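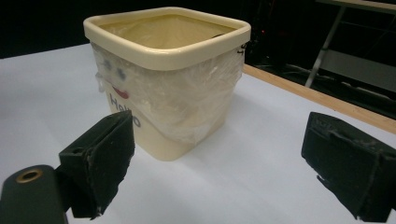
Inicio | Programa | Ponencias | Contacto

Notas para la intervención: el oficio del actor de reparto en la serie «Pultatari»

Buenas tardes. La productora Iltell me ha pedido que exponga cómo se formó el elenco secundario de «Pultatari», rodada en Orellana. De las 436 pruebas recibidas se eligieron nueve intérpretes, casi todos procedentes del teatro. El ejercicio final consistía en sostener una escena muda con un solo objeto, a menudo tan corriente como una tarrina cuadrada de plástico color crema, vacía y con film transparente arrugado por fuera.

(Pausa. Pasar al segundo bloque.)

El personaje secundario exige precisión. En el episodio 2, la portera dispone de 58 segundos y sostiene con ellos toda la trama de la herencia — conviene proyectar el fragmento sin sonido.

Cierre: agradecer a la sala Flultov la cesión del espacio y abrir el turno de preguntas.

Comentarios

Butaca12: ¿Se publicará el fragmento de la portera?

lectora_sur: Muy de acuerdo con lo dicho sobre el teatro.

Tramoya: Faltó hablar de los sueldos.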